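Jomley (coolant recycler)

The Jomley is a small bench-top machine that cleans used engine coolant so it can go back into a car. It was built in the town of Illham by a workshop called Gökçe, and I've been keeping this entry up to date because I ran one for years and still get asked about it!

How it works

Old coolant goes in through the top funnel and passes through two filters, a coarse one for rust flakes and a fine one for the gunk you can't see. After that you add a dose of corrosion inhibitor (Gökçe sold its own, under the name Ilano) and check the freeze point with a tester. A full batch is 12 quarts, and mine took most of a lunch break to get through it.

The fine filter is good for 86 batches according to the manual. I changed mine sooner, mainly on trucks with a lot of scale in the block – you can hear the pump start to strain when it's clogging up.

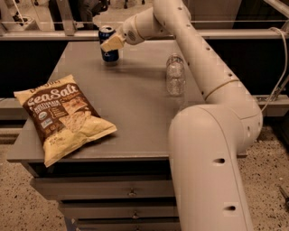
Versions

The first run was 500 machines, all with a hand pump. The second run had an electric pump and a drain tap that doesn't drip on your shoes, and 2,000 of those were made. If you're shopping for a used one, get the electric. The hand pump seals dry out and I never found a decent replacement.

Limits

It won't fix coolant with oil in it, so a blown head gasket means the whole lot goes to disposal. Don't mix types either. I once ran green and orange together and spent the rest of March flushing jelly out of the hoses.

See also: Radiator flush, Antifreeze tester, Ilano inhibitor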